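Mesdale Center Opens Snack Box Exchange to All Residents

The Mesdale Community Center has opened its snack box exchange to all residents of the town, following a trial period limited to members of the center's language classes. Registration is now available at the front desk and will remain open through the end of December.

Under the program, each participating household fills one shallow box with packaged snacks and delivers it to the center. Boxes are then assigned by draw, and every household that contributes a box receives one in return. No household receives its own. The trial drew 145 registrations, of which 127 resulted in a completed box. The center has set the limit for the first open round at 100 new households, in addition to those already taking part.

The exchange began as a classroom activity. Students in the evening classes were asked to bring a packaged food from a country whose language they were studying, or from the country where they grew up, and to explain to the class how and when it is usually eaten. The packets were later collected in boxes and passed between groups, and a number of families asked whether they could continue the practice at home. The center agreed to organize a trial in the spring.

Contents vary widely from one household to the next. Some participants choose a single theme, such as crackers or dried fruit, while others prefer a mixture of sweet and savory items. Chinese snacks have been among the most frequent contributions, and the center has asked that packets with labels in languages other than English be left in their original wrapping so that the recipient can see the product as it is sold.
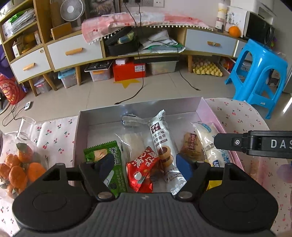

Participants are also asked to include a handwritten card listing each item in English. The card should name the main ingredients and identify any that commonly cause allergic reactions, including peanuts, tree nuts, milk, eggs, wheat, soy, sesame, fish and shellfish. Where the person preparing the box cannot translate a label with confidence, the item should be left out or brought to the front desk before the box is closed. Staff and students from the language classes will be available on weekday evenings to help with translation.

The boxes themselves are supplied by Brovingate, a packaging firm with a warehouse on the east side of town. The firm provided the boxes for the trial at no charge and has agreed to do the same for the first open round. Households may use a box of their own if they prefer, provided it is clean, shallow enough to be stacked on the center's shelves and has a lid or can be wrapped. Boxes are not returned to the household that packed them.

All food must be commercially packaged and sealed. Homemade items, fresh fruit, chilled products and anything containing alcohol cannot be accepted. Each packet must carry a legible date and have at least 2 months remaining before that date when the box is delivered. The center notes that date formats differ between countries - in many, the year is printed first - and asks participants to write the date on the card in the American order to avoid confusion.

Several changes have been made as a result of comments received during the trial. Crisp and fragile items were sometimes damaged when heavier packets were placed on top of them, and the packing guidelines now recommend that long packets of cookies be laid in last. Small individually wrapped pieces may be used to fill the gaps. Tissue paper is permitted, but shredded paper and foam are not, as they proved difficult to clear from the sorting room.

The center has also introduced a separate draw for households with dietary requirements. Registration forms now include a section for vegetarian, halal, kosher and nut-free boxes, and a household that selects one of these categories both packs and receives a box of that kind. The category must be marked on the outside of the box. The center does not inspect sealed products and advises recipients with severe allergies to check every label before eating, whether or not the box comes from a restricted category.

A guide to packing, with a sample card and a list of accepted items, has been printed by Skuvance and can be collected at the front desk. The guide is available in English, Spanish and Chinese. An Estonian edition is in preparation with the help of the Mägi cultural association, which took part in the trial and contributed several boxes of rye crisps and hard candy.

Completed boxes may be delivered to the side entrance of the center between 9 a.m. and 6 p.m. on weekdays. The draw will take place after the delivery period closes, and households will be notified by text message or telephone when their box is ready. Boxes not collected within the period stated in the message will be offered to the center's after-school program, subject to the same ingredient checks.

There is no fee to take part. The center suggests a modest spending limit, given in the guide, so that boxes remain comparable - although no receipts are requested and items already in the kitchen cupboard are welcome if they meet the date requirement. Households that registered for the trial do not need to submit a new form, but are asked to confirm their contact details and indicate whether they wish to change category.

A second open round is planned for the spring. Residents who cannot be placed in the current round will be added to a waiting list and contacted before general registration resumes. Questions about the exchange may be directed to the front desk during opening hours.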